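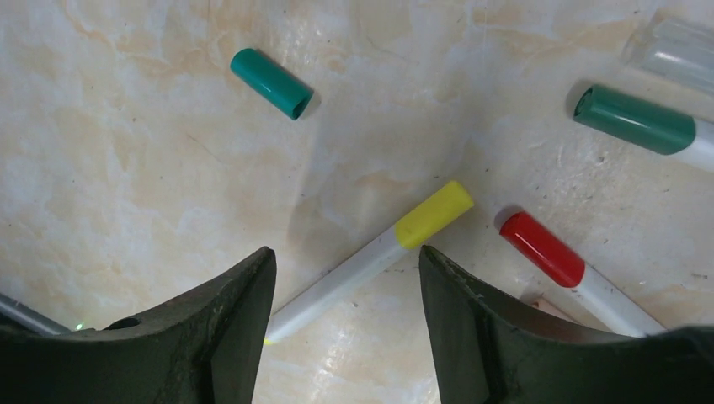
Notebook, gripper bench, 10/29/26

Print this page
E-mail this page

Fault again on the Wernby cell, same as the one logged in January. Fingers stop short on close, controller reports grip OK, arm lifts, pen stays on the table. Force reading at the time was 3 which is nothing, should never pass as a grip. Yellow pen was the target, lying on the diagonal between the two fingertips, red one right next to it with the end of its barrel behind the right finger. So first thought was the red was fouling the close. Took the red out, ran it again, same fault. Not that then.

Logs: 200 cycles overnight, 198 fine, two false grips. Doesn't sound bad but the Fikance job is 1,000 cycles unattended and a false grip there means the arm goes to the drop point with nothing in it and carries on regardless.

Second thing, more of a worry. After the false grip I pressed pause on the pendant and the fingers opened then closed again by themselves. My hand was NOT in there but it could of been. Pause isnt stop. Until this is sorted use the red button and nothing else before reaching in - have taped a note to the pendant.

Tried so far:
- swapped finger cable, no change
- rolled back to the Taşdemir settings, false grips gone but now it squeezes too hard, barrel creaks
- re-zeroed with fingers fully open, seems better, only had time for a short run

Loose teal cap still out on the table, bin it or find its pen before teh next run. Glare off the marble top is not helping the camera either, try the matt sheet from Stestgate.

To do: get the position check added to grip OK, force alone is no good. Pause behaviour to be written up properly as a near miss. Cell stays locked off overnight.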